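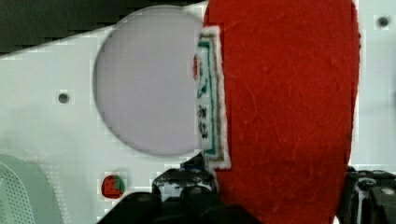

Soft goods and play kitchen: gallery

The pages for the Carkonthorpe toy library are grouped by material, because that is how the sets are cleaned and stored. Felt and other fabric pieces go in lidded boxes. Hard plastic goes in open trays. The catalogue lists more than 300 pieces, and the play kitchen takes up a large share of it. Entries are kept short. Condition notes are in the Nedon register, which members can ask for at the desk.

Felt, red. Bright red with a fuzzy, fibrous face and a rounded outline on one side. A narrow fabric label runs lengthways, with a white border, slightly frayed, and a stitched inner band in teal-green and a muted brown-gold. Dark characters are embroidered on it. Surface clean only, with a barely damp cloth. Brushing lifts the fibres and should be avoided – a lint roller is enough. Store upright and away from direct sun.

Play kitchen, mixed set. Mint-green colander with two flat handles, pale lavender plate, teal-green saucepan, black pot, green spatula and small blue cup. The food includes a part-peeled banana, a strawberry, a sliced orange half and a red ketchup bottle with a white cap. The toaster oven has a blue interior panel and round control knobs. Colander holes collect dust and need a soft brush before washing.
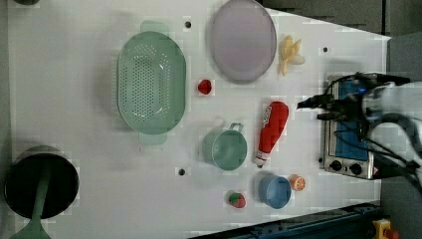 Manríquez wrote in to ask whether the plastic food could go through a dishwasher, having always done it by hand in a bowl of warm soapy water, and added that the strawberries in the set at home had lost their colour after two summers on a windowsill.

Hand washing is the method used for all plastic food on this page. Dry fully on a rack before boxing. Shelf labels for both groups follow the Dulilum numbering – fabric from 2, play kitchen from 800. Wooden pieces are on the next page.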